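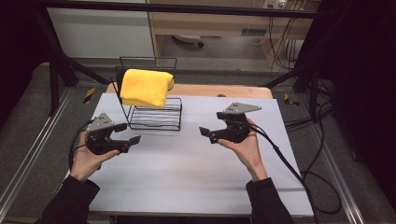
Teaching by towel

5 September 2026

I now have 94 demos of me dealing with one yellow towel, 93 of which I would not show my mother. The job at the Irnia bench is simple: a gripper in each hand, a towel on a rack, and you do the thing the way you'd like the robot to do it. My hands have opinions about this. Without fingertips I handle cloth like a lobster doing laundry.

The right cable is the longer-running feud. I keep stepping on it — my own fault, I wear big shoes.

The plan says up to 600 demos before we train anything. I've started slowing down on the grab, because the last model copied my hesitation beautifully and then hesitated forever. Tomorrow I do the left-hand-first batch.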